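We put the Osten drawer cart in the treatment room in November, next to the pink wall where the old steel trolley stood. It came from Plurnport for 163, flat-packed apart from the drawers.

The top drawer is the one I open all day. It's shallow, so vials and small boxes don't get buried, and it pulls out far enough to reach the back. The lock works with one plain key.
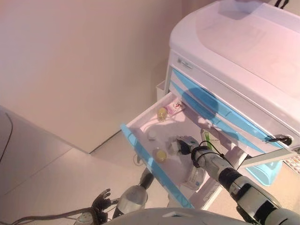
*Osten cart, top drawer open, key in the lock.*

The drawer floor is smooth and has no dividers. Small vials tip over if you shut it hard – I ended up ordering a Jetis insert tray for 32. I'd call that part of the price. The raised rim on top does its job, and the bin under the drawers is easy to lift off and rinse.

Assembly took up to 32 minutes with two people. Mpho Masilela did the second cart alone and didn't enjoy it.

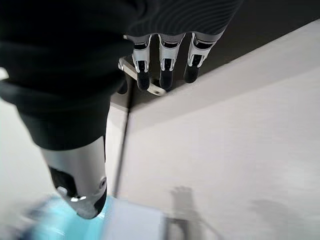

**Can you get a spare key?**
Plurnport sells them in pairs for 9, and you need the number stamped on the lock.

The Yan cart we tried before this had deeper drawers and a weaker top. For small stock I prefer the Osten. For dressings and bulky packs I'd still look at the Yan.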